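Rallton Workshop Tips: Kitchen Tasks in Simulation
Sheet 14, revised 11/27/19

Sink scenes cause more planner failures than any other part of the kitchen set. The tips below apply to the Kallunen planner with the Rendier scene tools. Most will carry over to other software.

Collision shapes
Do not wrap the sink in a single convex hull. The hull closes over the basin and every grasp inside it is reported as a collision. Split the sink into floor, four walls, rim and drainboard. Drainboard grooves can be left out of the collision model and kept in the visual one.

Add the tap as its own shape. A tall spout needs at least two pieces, base and arc, or the planner will route the wrist straight through the curve.

Approach
Come down into the basin vertically. Set the pre-grasp point above the rim and plan the descent as a straight line. Sideways moves below rim height should be switched off until the object has been lifted clear.

For a plate lying flat, grasp the rim on the side with the most free space. Check the clearance to each wall before choosing, and reject any pose where the outer finger has less than 23 mm.

Perception
Round fittings are often taken for crockery. Filter candidates by diameter first, then by height above the basin floor. A drain sits level with the floor and a plate rim does not. Mask overflow holes by fixed position in the sink model.

Dark basins give weak depth at the foot of the walls. Raise the fill light in Rendier before retuning the detector.
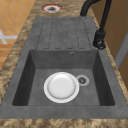
Page 2

Plate beside drain, start state. The drain is smaller than the plate, so the diameter filter separates them. Where the two are almost touching, segment on colour as well as on edges, and keep the drain side of the rim out of the grasp list.

Logging
Save the start state with the plan. A failed run without its start state cannot be replayed. Doãn users should turn off log trimming, which drops the first entries when the file is full.

See also: Sheet 2, Drawers and Handles.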